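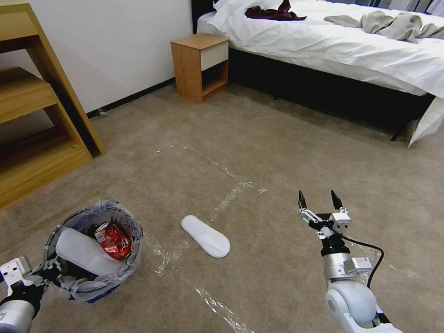

Guncombe, October

By Jolien Dekker

323 shares | 9 comments

How to clean a bedroom carpet by hand, without a machine

When I moved to Guncombe I had never lived with a carpet. In my parents' house all floors were tiles, and a mop was enough. So I had to learn everything slowly, and I made several mistakes, one of them quite expensive. In this page I write down the method which I use now for a bedroom carpet of synthetic fibre. For wool you must be more careful, and I say something on this at the end.

What you need

A vacuum cleaner, two buckets, a soft brush, white cotton cloths, washing-up liquid and white vinegar. Please use only white cloths. I once used a red towel and the colour went into the pile, where it stayed until we changed the carpet.

Step 1. Clear the floor

Take out everything you can lift: chairs, shoes, bags, the things under the bed. Empty the wastebasket before you carry it and put in a new liner. Heavy furniture can stay in its place, but put a piece of kitchen foil under each foot, so that damp wood or metal does not leave a mark.

Step 2. Vacuum two times

Vacuum first from the window to the door, and then from one side wall to the other. The pile leans in one direction, and when you cross it you take out the dust that the first pass has left. Go slowly. Along the skirting boards use the narrow nozzle, and if you don't have one, a dry paintbrush will bring the dust out to where the vacuum cleaner can reach it.
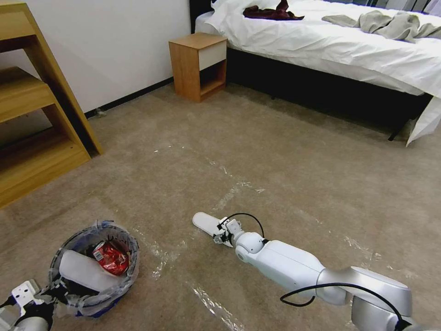
Step 3. Test the solution

In the first bucket mix one litre of lukewarm water, 100 ml of white vinegar and a small spoon of washing-up liquid. The second bucket has only clean water. Choose a corner behind the door, put on a few drops and press with a white cloth. Wait until it is dry. If there is colour on the cloth, stop here and ask a professional cleaner.

Step 4. Treat the stains

Press, do not rub. Start at the outside of the stain and work to the middle, otherwise it becomes larger. Change to a clean part of the cloth often. For candle wax, let it become hard, break it with a spoon and vacuum the pieces before you use any water.

Step 5. Wash in small squares

Begin at the far wall and finish at the door. Dip the brush in the first bucket, shake it well and brush lightly, one square at a time. After this, wipe the same square with a cloth from the clean water, and then press it with a dry one. The carpet should be damp and never soaked - too much water goes down into the underlay and begins to smell.

Step 6. Let it dry

Open the window and the door and leave the room alone for 8 hours. I start in the morning, so that the bed can be used at night. When the carpet is dry, vacuum it one more time to lift the pile.

If your carpet is wool

Use cold water, leave out the vinegar unless the maker allows it, and do only the stains. A full wash by hand can make wool shrink at the edges.

Comments

Veronica Ciobanu
Thank you Jolien, very clear. Does the foil trick work also with a metal bed? Mine left brown circles last year.

Jolien Dekker
Yes, I have a metal bed too. Fold the foil double and make it a little bigger than the foot.

Alau
I would skip the vinegar and do the rinse twice. My carpet felt sticky before I started doing that.

trodeck
The red towel, I feel your pain. Mine was a blue bath mat.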